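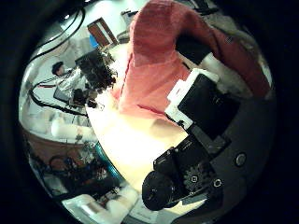 Folding is the part of laundry work that gets the least training, and it's what I want to spend most of the talk on. Washing has a programme and drying has a timer. Folding starts with a heap, and the first job with any heap is to find out what you've got. Take the red cloth on the slide. It is crumpled in thick folds on a pale table, deep brick red towards the top and close to coral pink where the light reaches it. The dye may be exactly the same all over. Ask the room which colour they would write on the sorting sheet, and wait for two or three answers before going on.

Point to make here: bright light on a white table changes how a colour reads. At Porovville we had one sorter writing "red" and another writing "pink" for the same batch of cloths, and they went back to the customer as two short orders. Neither sorter was wrong about what they saw. We now name the colour from a fold in the shade, and we keep a swatch card at the end of the table.

Next slide. Finding the edge.

Start by saying that most people pick a cloth up by the middle. It's what the hand goes to. You then have a cloth hanging in a bunch with all four corners underneath, and you have to put it down again. Go for a hem instead. Run it between finger and thumb until you reach a corner, keep hold of that corner, and run the next side to find the second one. Do the demonstration now with the cloth from the bag. Do it slowly the first time and don't talk over it.

If someone asks about fitted sheets, say they come after the break.

Next slide. The table.

Height first. The table top should be near the bottom of your elbow when you stand straight. Jalen Delacroix looked at this for us when we moved the folding tables at Trileck, and the change people noticed most was in their shoulders by the end of the shift. We put blocks under two of the tables and left the third as it was for the shorter staff.

Then the surface. Smooth and pale is good for spotting lint and loose threads. It is less good for white cloths, which you can lose the edge of completely. We use a dark mat for whites and take it away for everything else. Keep the table clear of anything you aren't folding - scissors, pens, phones, the lot.

Next slide. The numbers from Trileck.

Keep this short, they have it on the handout. On the Friday before we changed anything, the folding team finished 621 pieces. On the Friday after the mats and blocks went in, they finished 647. Say clearly that this is one day against another and the mix of work was not the same. The second day had more napkins in it, and napkins are quick. I would still make the change on the strength of what the staff told us.

Pause for questions here if we are on time. If we are past twenty past, go straight on.

Next slide. Folding a large cloth alone.

Lay it flat before you fold it. This sounds obvious but people try to fold in the air to save time and end up with a twist in the middle. Spread it from one corner, smooth it outwards with the flat of the hand, and turn back any part that has doubled under. A heavy cloth will often wrap over itself at one side, so lift that side and let it drop. Then fold long edge to long edge, smooth again, and fold short edge to short edge. Two folds for storage, three for the trolley.

Second demonstration. Ask for someone who hasn't done it before. Give them the cloth in a heap.

Next slide. Pavlović fold.

This is the one the hotel side asks for. The hem ends up inside and the folded edge faces out on the shelf, so a stack looks even from the door. It takes over twice as long to teach as the plain fold. I don't recommend it for kitchens or workshops, where cloths are pulled out one at a time in a hurry.

Next slide. Stacking and labels.

Stack by size, then by colour. Folded edge to the front. Put the label on the shelf and leave the stack bare, as labels on cloths get washed. The Kuma shelving has a slot for cards along the front - pass the sample card round now and ask for it back at the end.

Break here. Tea is at the back. Leave the practice cloths unfolded on the front table so people can have a go, and start again with fitted sheets.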